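Skavcombe Textile Testing Questions "Sleep Better" Claims on Satin Nightwear

Eight months of wear trials found no measurable gain in sleep from satin pajamas, and plenty of loose stitching

SKAVCOMBE, May 30, 2021 – Satin pajamas are being sold to American shoppers as cooling, skin-repairing and sleep-improving. Skavcombe Textile Testing, an independent garment lab, has spent the better part of a year looking for evidence of any of it and has come back with very little.

The lab today released the results of its nightwear study, which began in November and followed 462 adults who slept in either polyester satin or plain cotton jersey pajamas and then switched. Participants kept a nightly log. A smaller group of 31 also wore wrist trackers. Neither the logs nor the trackers showed a difference in hours slept or times woken that the lab would be willing to put on a label.

"People told us they liked the feel of satin, and we believe them," said Michalis Papadakis, who led the study. "Liking the feel of something is a fair reason to buy it. It is a long way from the claim that a shirt will fix your sleep, and we would like to see the data behind that claim. We asked for it. Most of what we got back was a brochure."

The lab wrote to 26 nightwear sellers and asked each one to support the wording on its product pages. Eight replied. Of those, Sfakianakis sent test reports for colorfastness and shrinkage, which the lab considers useful but which say nothing about sleep. Ullance sent a customer survey with no comparison group. The remaining replies restated the advertising.

Claims about temperature did no better. Satin is a weave and can be made from silk, polyester, acetate or blends, yet several sellers in the study used "satin" and "silky" as though they meant the same thing as silk. Polyester satin feels cool when first touched. In the lab's trials that impression did not last through the night, and participants who described themselves as warm sleepers asked to go back to cotton more often than anyone else.

The study also looked at how the garments held up, a subject the product pages tend to skip. Common problems after repeated home washing included:

Snags on the chest and cuffs, mostly from being washed with zippers and hooks
Seams pulling open at the armhole, where slippery fabric had been sewn with too little seam allowance
Contrast piping that puckered when it shrank at a different rate from the shirt
Prints that looked sharp on the face of the fabric and wore pale along the folds

Price was a poor guide. The costliest set in the trial lost a button in its first wash – the cheapest outlasted it.

Skavcombe Textile Testing is asking sellers to drop sleep and skin claims they can't support, to put the fiber content in the first line of every listing, and to say plainly whether a piece can go in a machine. It does not expect quick agreement. A voluntary labeling plan called Sivosum has been put forward by part of the trade, but the draft seen by the lab lets members approve their own wording, and Papadakis said he could not see what that would change.

Shoppers who enjoy satin have no reason to stop wearing it, the lab said. It suggests reading the fiber tag, turning the shirt inside out to check the seams, and using a mesh bag and cold water.

The full report, including the test methods and the questions sent to sellers, is available from the lab's press office on request.

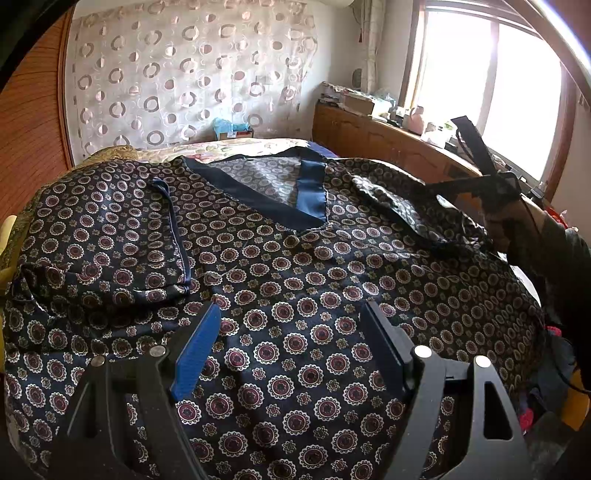 A navy satin pajama shirt with a medallion print and solid blue satin trim at the neckline.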